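Home Projects Reports Funding Contact

Usemdale Home Cooking Project – interim report to the Osei Fund
14 February
3 min read

The grant covers cooking support for people who have recently moved into their own tenancy in Usemdale. At the time of writing 86 households have signed up, against a target of 55 for the first half of the year. Most came through the housing office at Flikov and a smaller number through the school.

Each household gets four home visits and a starter box of dry goods. Visits deal with planning a week's meals, storing food safely and using up what is left. Breakfast and snacks came up more often than we had planned for, so we have moved them to the first visit.
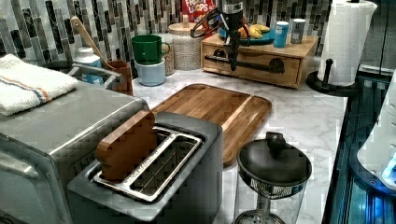
Bananas and small cans on a kitchen worktop.

Spending to the end of the period is £2911. The largest item was the starter boxes, followed by travel. Travel is running over budget as the Idska estate has lost its direct bus and workers now go by way of Flikov. We have asked them to group visits by street where they can, and this has brought the weekly cost down a little.

Equipment has cost more than £800. We had allowed for knives and pans but left out chopping boards, and had to add them after the first month. We now order everything from one supplier.

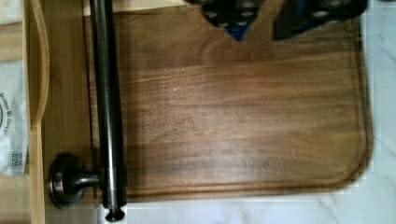 The second round of visits is behind. Two workers were off sick in the same fortnight and we did not have cover. The missed visits have been rebooked and we expect to catch up before Easter.

Feedback forms are short and not everyone returns them. Those we have are mostly positive about the meal plans – the main complaint is that the recipe sheets are hard to read, and larger print versions are being made.

We do not need to change the total award. We would like to move the unspent room hire money into travel and would be glad of a decision on this soon. The final report will follow in June.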